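Werkstattbuch, November
Besuch beim Vorführtag von Fleswood in der Halle in Rondidton

Abfahrt 6:40, Ankunft kurz nach neun, Kaffee dünn. Ich schreibe das noch am selben Abend auf, weil ich beim letzten Vorführtag zwei Wochen gewartet habe und danach nur noch wusste, dass es Laugenstangen gab.

Anlass: Fleswood will uns das Paket Lurko verkaufen, also Simulation plus gelernte Greifsteuerung. Wir sollen damit den Einlegeplatz an der zweiten Presse automatisieren. Versprochen war im Anschreiben »Inbetriebnahme ohne Teachen«. Diesen Satz habe ich mir angestrichen und mitgenommen.

Vormittag, Vortrag
31 Folien, davon für uns brauchbar vielleicht die vier mit dem Aufbau der Schnittstelle. Die Simulation läuft auf einem normalen Rechner, die Steuerung wird darin trainiert und soll dann auf den echten Arm übertragen werden. Zur Übertragung selbst kam wenig. Auf meine Frage, wie Reibung und Nachgiebigkeit der Finger modelliert sind, hieß es, das sei »parametrierbar«. Das glaube ich sofort. Wer die Parameter bestimmt und wie lange er dafür braucht, habe ich zweimal gefragt und zweimal einen Verweis auf die Dokumentation bekommen.

Erfolgsquote laut Folie: 9 von 10 Versuchen. Grundlage 300 Durchläufe, alle simuliert. Für einen Einlegeplatz mit unserem Takt ist das zu wenig, jeder zehnte Griff daneben heißt, dass doch wieder jemand danebensteht. Dann kann er auch gleich selber einlegen.

Echte Zelle
Stand hinten in der Halle, abgesperrt, Paracha-Greifer am Arm. Es lief ein fester Ablauf, Klötze von links nach rechts, sauber und langsam. Der Vorführer hat auf Nachfrage bestätigt, dass dieser Ablauf klassisch programmiert ist. Lurko lief dort also gar nicht. Fand ich stark, weil das Schild an der Absperrung etwas anderes nahelegte. Immerhin, der Greifer macht einen ordentlichen Eindruck, wenig Spiel, Schläuche vernünftig geführt. Den würde ich mir einzeln anbieten lassen.

Vorführung der Simulation
Nach der Mittagspause, am großen Bildschirm. Aufgabe mit Ball, Schale und einem grünen Feld auf weißem Tisch. Zu beachten:
– Der Ball ist rot, der Tisch weiß. Kontrast gibt es da geschenkt. Unsere Teile sind grau und liegen auf grauem Blech.
– Ein einziger Gegenstand zum Greifen, kein Haufen, nichts verhakt.
– Die Schale hat eine gewölbte Wand. Mich interessiert, was passiert, wenn ein Finger am Rand anstößt. Im Rechner kostet das nichts, bei uns kostet es einen Finger oder die Schale.
– Der rechte Finger ist schräg nach außen gestellt und berührt mit der Spitze den Schalenrand, der Ball liegt unten in der Schale, das grüne Feld links ist leer. Kontaktkraft am Rand wurde nirgends angezeigt. Ohne die kann ich so eine Berührung nicht beurteilen.

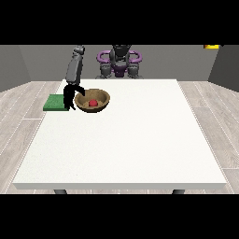

Offene Fragen an Fleswood
1. Quote am echten Arm, mit Anzahl der Versuche und Liste der Fehlgriffe. Simulierte Zahlen bitte getrennt ausweisen.
2. Was macht die Steuerung bei Kontakt mit einer Kante? Abbruch, Nachgeben, weiterdrücken?
3. Taktzeit. 68 Teile pro Stunde sind bei uns die Untergrenze, darüber wurde kein Wort verloren.
4. Wer misst die Reibwerte ein, wir oder sie, und steht das im Preis?
5. Dürfen wir eine Kiste mit unseren eigenen Teilen hinschicken?

Vorläufige Meinung: nicht kaufen, aber auch nicht absagen. Die Simulation könnte für die Erreichbarkeitsprüfung taugen, dafür würde ich eine Testlizenz nehmen, wenn sie nichts kostet. »Ohne Teachen« lasse ich mir erst an unserer Presse zeigen.

Noch erledigen: Teilekiste packen (auch die verölten, nicht nur die schönen), Datenblatt vom Greifer anfordern, Parkschein abrechnen.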